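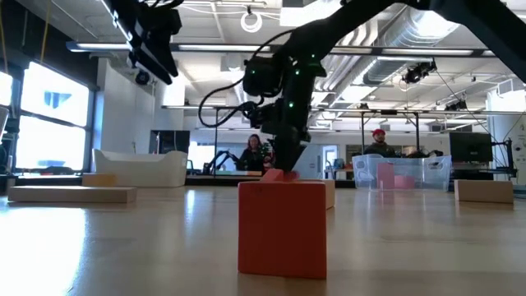

Stamedell Blocks and Storage, second progress report
To: Geeta Shukla, Ebrahimi Fund
From: Delyth Meredith, Orkska
17 March 2020

Work done this period

The block sets are in use and the clear bins have replaced the cardboard boxes we had in October. Spending to date is $2,316, which includes $312 for bins and lids that we had planned to buy next year. Khải Thái has the receipts.

You asked whether the new storage has made the tables easier to keep in order. I would like to say yes. What I can say is that the blocks are easier to find. With a clear bin you can tell from the next table whether there are blocks in it and what color they are, and the cut-out handles are good. Whether more blocks end up in the bins at the end of a session is a separate matter, and the check sheets don't settle it. Liudmyla Hrytsenko filled them in on most days and I filled them in on the others, and we didn't agree on what "put away" meant until the sheets were nearly used up. I would not quote any figure from them.

Colors and plain wood

The plan was for colored blocks to go in the bin and plain wooden pieces to stay out on the table as bases and spacers. It is a reasonable rule on paper. In practice the long flat pieces take up a lot of table, and people building a stack use whatever is closest. Short plain blocks also get left behind the bigger colored ones, where they are easy to miss from the front.
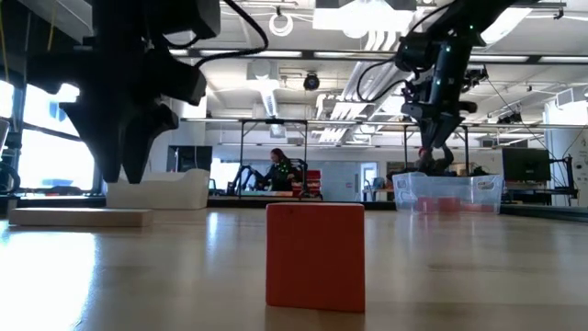
A block standing on the table, with three red blocks in the clear bin and a flat board at the left.

Špela Obradović thinks the answer is a label on each bin. I doubt it. We labeled the old boxes and the labels were ignored. I would sooner try a second bin for the plain wood and see if the habit changes, though I'm not promising that it will.

Table surface

The light tabletops were chosen so that the red and pink blocks would stand out, and they do. The shine is a nuisance near the windows on a bright day. Kadard has quoted $300 for mats. I have held off, as a mat that slides would be worse for stacking than some glare, and the sample they sent was too small to test.

What we are asking for

Please release the next payment of $800 as scheduled. We would spend it on the extra bins and on replacing chipped blocks, with the mats left out until we have tried a full-size one.

I would also ask that the target in the agreement, "tables fully cleared after every session," be reworded. I didn't think it was realistic when we signed and I don't now. Something we can check, such as all colored blocks back in a bin, would tell you more.

The new check sheet is with Liudmyla for comments and will come to you with the next report.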